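Unemora 棚ピッキング・シミュレーションデータ README
Plerdale ロボット部 棚班

家庭用の棚に置いた缶や箱をアームで取り出す動作を、シミュレータの中で記録したデータです。 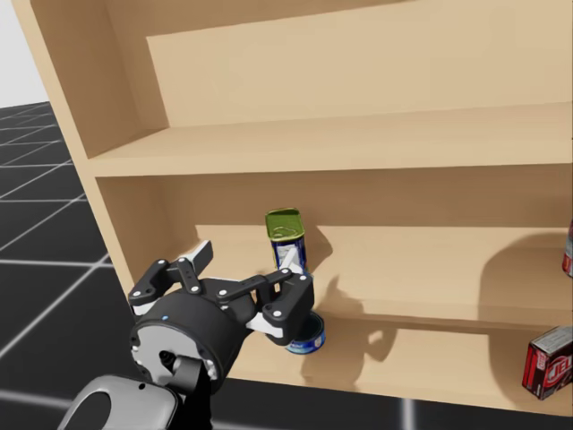
部の課題「棚班」で使うために作り始めたもので、最初の記録は8月の合宿で取りました。その後、棚の寸法とグリッパの設定を直したため、合宿のときのデータは配布物に入っていません。今あるのはすべて直したあとに取り直したものです。部員が自分の計画器や学習コードを試すときの共通の入力として使うことを想定しています。部外の人が使うことも止めませんが、説明は部員向けに書いてあります。

最終更新:2021年3月7日

目次

概要
入っているもの
フォルダ構成
記録の形式
座標系と単位
シーンの設定
把持する物体
操作の方法と記録の手順
成功と失敗の判定
学習用と評価用の分け方
動かし方
既知の問題
よくある質問
使用条件
担当者

概要

課題は、棚の段に立っている物体をひとつつかみ、棚板や隣の物体に当てずに手前へ引き出すことです。机の上のピッキングと違うのは、上に棚板があることと、横に側板があることです。上からまっすぐ下ろす把持はほとんどの配置で使えません。アームは棚の開いている側から入り、同じ側から出ます。

前年度の班は机の上の課題だけをやっていて、そのときの計画器 Suvik をそのまま棚に持ってくると、手首が上の棚板に当たる軌道をよく出しました。Suvik は指先と物体の衝突は見ていますが、グリッパの胴体は細い円柱で近似しています。実際のモデルの胴体はそれより太く、リンクも横に張り出します。この差が棚の中では無視できません。データを取り直した一番の理由はここにあります。

入っているもの

手動操作による把持の記録
Suvik の出力をそのまま再生した記録(衝突したものも含む)
各記録の初期配置ファイル
棚、床、物体のモデル
再生用と変換用のスクリプト
班内で使った評価スクリプト

学習済みの重みは入っていません。Amadi(班で作っている学習コード)の重みは部のサーバの別の場所にあります。場所は担当者に聞いてください。

フォルダ構成

unemora/
 scenes/ 初期配置ファイル。ひとつの配置につきひとつ
 episodes/manual/ 手動操作の記録
 episodes/suvik/ Suvik の再生の記録
 models/shelf/ 棚のモデル
 models/objects/ 缶と箱のモデル
 models/arm/ アームとグリッパのモデル
 splits/ 学習用と評価用の一覧
 scripts/ 再生、変換、評価
 notes/ 記録者のメモ

notes の中は書いた人ごとに書き方がばらばらです。日本語と英語が混ざっています。整理する予定はありますが、消すことはしません。どの配置で何が起きたかがメモにしか残っていない記録があります。

記録の形式

ひとつの記録はひとつのフォルダで、中に次のものが入っています。

state 各時刻の関節角、指の開き、手先の位置と姿勢
action 各時刻に送った指令
objects 各時刻の全物体の位置と姿勢
contact 接触の一覧。どの部品とどの部品が触れたか
rgb カメラ画像の連番
meta 配置名、記録者、対象の物体、判定結果

画像は毎秒 10 枚です。関節の記録も同じ間隔に間引いてあります。間引く前のものが必要な人は、scripts の再生スクリプトを全ステップ保存の設定で回せば手元で作り直せます。ただし接触の計算は計算機が違うと少しずれることがあるので、指を閉じた直後の数ステップは元の記録と一致しないかもしれません。

contact には棚と棚の上の物体の接触も入っています。物体が棚板に載っているだけでも接触として並ぶので、衝突だけを見たい場合はアームとグリッパの部品名で絞ってください。絞り込みの例は scripts の評価スクリプトの最初の関数にあります。

画像に深度は付いていません。深度が欲しい人は再生のときに出力を足してください。物体の姿勢が全時刻入っているので、画像を使わない人はそれだけでも足りるはずです。

座標系と単位

長さはメートル、角度はラジアンです。原点はアームの台座の中心、床の高さに置いています。z が上です。棚の位置は初期配置ファイルに書いてあり、配置によって棚の向きも少し変わります。棚が必ず x 軸の方向を向いていると思い込んだコードは評価用の配置で失敗します。

姿勢はクォータニオンで、順番は w が先です。Suvik は w が最後の順番を使っているので、変換スクリプトを必ず通してください。この取り違えは班の中で何度もやっています。手首がひっくり返った姿勢で棚に入っていくときは、まずここを疑ってください。

シーンの設定

棚は薄い色の木の本棚のモデルで、側板と背板があります。床は濃い灰色に白い細い線の格子です。格子はただの模様で、当たり判定には関係しません。線の間隔を距離の基準に使わないでください。表示の設定で変わります。

背板には当たり判定があります。取り直す前の棚では背板が見た目だけで、缶を奥に押すとそのまま抜けていました。今は止まります。奥まで押し込まれた缶は指が回り込めず、取れなくなることがあります。これは不具合ではありません。

照明は固定です。グリッパや物体の影は棚の中に落ちます。画像だけを入力にする人は、影の濃いところで箱や缶の輪郭が分かりにくくなることに注意してください。Amadi の初期の版は、棚の背板に落ちたグリッパの影を物体と間違えていました。影なしの画像がほしい場合は再生のときに影を切ることができますが、評価は影ありで行います。

カメラは固定のものを 2 台置いています。手首のカメラはありません。手前側のカメラはアームが棚に入ると対象の物体が指の後ろに隠れることがあり、その間はもう片方に頼ることになります。どちらのカメラからも隠れる瞬間もあります。

把持する物体

食品の缶と箱が中心です。ラベルの絵はモデルに貼られたテクスチャで、質量や摩擦は見た目と関係なく models/objects の設定ファイルで決めています。

背の高い缶
緑のふたが付いていて、側面は青と白のラベルです。一番つかみやすく、最初の練習に向いています。重心が高いので、指が片方だけ先に触れると倒れます。両方の指がなるべく同時に当たるように手首の向きを合わせてください。

背の低い丸い缶
ツナ缶の形です。高さがないため、指を水平に入れるとリンクの下側が棚板に当たりやすくなります。手動の記録でもこの缶の失敗が多く残っています。記録者によって指を少し傾ける人と、手前に引きずってからつかむ人がいました。引きずる方法も禁止はしていません。

赤い箱
白い文字の入った箱です。向きによって幅が変わるので、指の開きが足りる向きかどうかを先に確認する必要があります。配置によっては少し傾いて置いてあります。

赤と白の缶
棚の端のほうに置かれる配置が多く、主に障害物として使っています。対象になる配置もあります。

物体の当たり判定は単純な形で近似しています。缶は円柱、箱は直方体です。ふたの縁などの細かい段差はありません。そのため縁に指をかけるような把持はこのデータでは学習できません。

操作の方法と記録の手順

手動の記録は、キーボードとゲームパッドのどちらかで手先を動かして取りました。どちらを使ったかは meta に書いてあります。ゲームパッドのほうが動きは滑らかで、キーボードのほうは軸ごとに止まる動きになります。学習に混ぜると動きの癖が二通り出ます。気になる人は片方だけ使ってください。

手順は次のとおりです。

配置ファイルを読み込み、物体が静止するまで待つ。
アームを待機姿勢に置く。
記録を開始する。
棚の手前まで手先を運び、指を開く。
対象の物体をはさみ、指を閉じる。
少し持ち上げ、手前に引き出す。
棚の外に出たところで止め、記録を終える。

ひとつの記録の制限時間は 30 秒です。時間が来ると自動で終わり、失敗として残ります。記録者が途中であきらめたものも消さずに残してあります。あきらめた場合は meta に中断と書かれます。

指を閉じる力は固定です。力の調整まで課題に入れると判定が面倒になるため、今回は外しました。強すぎて缶がはじかれる場合は、指の力よりも当てる位置を直してください。

成功と失敗の判定

対象の物体が棚の外に出ていて、指の間に保持されたまま記録が終わっていれば成功です。途中でほかの物体に触れても、倒していなければ成功に数えます。倒した場合は失敗です。棚板や側板への接触は、軽いものは警告、強いものは失敗になります。境目の値は評価スクリプトの先頭で決めています。変えて使ってもかまいませんが、班の中で結果を比べるときは元の値に戻してください。

対象の物体が倒れたあとに拾い直した場合も失敗です。これについては班で意見が割れました。Osaze は拾い直しも成功にしたほうが学習の材料になると言い、Iason は評価が緩くなると言っていました。結局、判定は失敗にして、meta に拾い直しの印を付けることにしました。材料として使いたい人はその印で探せます。

学習用と評価用の分け方

記録ごとではなく配置ごとに分けています。同じ配置の記録が学習用と評価用の両方に入ることはありません。splits の一覧は配置名で書いてあります。

評価用の配置は難しさで分けてあり、障害物のないもの、横に物体があるもの、手前に物体があるものの順に難しくなります。手前に物体があるものは、Suvik ではほとんど解けません。Amadi は解けることもありますが、手前の物体を倒して失敗することが多いです。

班内の発表では、ひとつの配置について 5 回試した結果を出す決まりにしています。初期の手先の位置を毎回少し変えます。乱数の種は評価スクリプトに固定で書いてあるので、自分で変えないでください。

動かし方

部室の計算機なら環境は入っています。自分の計算機で動かす人は、まず依存ライブラリを入れてください。

pip install -r requirements.txt

記録を再生する場合

python scripts/replay.py --episode 記録のフォルダ名

Suvik 用の姿勢の順番に変換する場合

python scripts/convert.py --to suvik --input 記録のフォルダ名

評価する場合

python scripts/evaluate.py --split eval --policy 自分のモジュール名

モジュールには reset と act の二つの関数が必要です。act は観測を受け取り、手先の移動量と指の開閉を返します。返す値の並びは scripts の見本を見てください。画面のない計算機で動かすときは --headless を付けます。画像を使わない方策なら、画像の出力を切るとかなり速くなります。

フォルダの途中に日本語の名前があると再生スクリプトがモデルを見つけられないことがあります。直すまでは英数字だけの場所に置いてください。

既知の問題

赤い箱を傾けた配置の一部で、開始直後に箱が少し滑ります。静止を待つ時間が足りないためです。記録の最初の物体位置と配置ファイルの位置が合わないときはこれです。objects のほうを正としてください。

グリッパのリンクどうしの当たり判定は切ってあります。指を大きく開いたときに表示上リンクが重なることがあります。棚や物体との当たり判定は有効です。

手首と前腕の当たり判定は単純化していて、見た目より少し大きくなっています。見た目では棚に触れていないのに接触が記録される場合があります。

Suvik の再生の記録には、計画に失敗してアームがまったく動かないものが含まれます。meta の結果が計画失敗になっています。動作の学習に使うときは除いてください。

一部の手動記録で記録者の欄が空です。メモから分かるものは埋めましたが、残りは分かりませんでした。

よくある質問

実機で動きますか。
確かめていません。部の実機はグリッパの形が違うので、そのまま再生しないでください。関節の上限も違います。

棚の別の段だけを使ってもいいですか。
使えます。配置ファイルに段の名前があるので、それで絞ってください。結果を報告するときはどの段を使ったか書いてください。

新しい物体を足したいです。
models/objects に形状と設定ファイルを置き、配置ファイルから名前で呼べば出ます。配布物に入れたい場合は先に Aoi に連絡してください。モデルの出所が分からないものは入れられません。

失敗の記録は消してもいいですか。
手元では自由です。配布物からは消しません。

評価の数字が前の報告と合いません。
棚を取り替える前の報告と比べていないか確認してください。合宿のころの数字は背板の当たり判定がないときのもので、比較になりません。

使用条件

部内の課題、授業の課題、発表に使えます。部外で発表に使うときは、Plerdale ロボット部の Unemora データを使ったと書いてください。物体のラベルのテクスチャは外部から持ってきたものを含むため、モデルだけを取り出して再配布しないでください。記録と配置ファイルは再配布してかまいません。

担当者

Aoi Oda 物体と棚のモデル、配布の管理
Yakubu Mohammed 再生と評価のスクリプト
Faraji Bakilana Suvik との接続、姿勢の変換
Osaze Isah 手動操作の記録
Iason Karras 手動操作の記録、判定の基準

誤りを見つけた人は、配置名と記録のフォルダ名を書いて班の掲示板に出してください。再生したときの画面を一枚付けてもらえると早く調べられます。試験期間中は返事が遅れます。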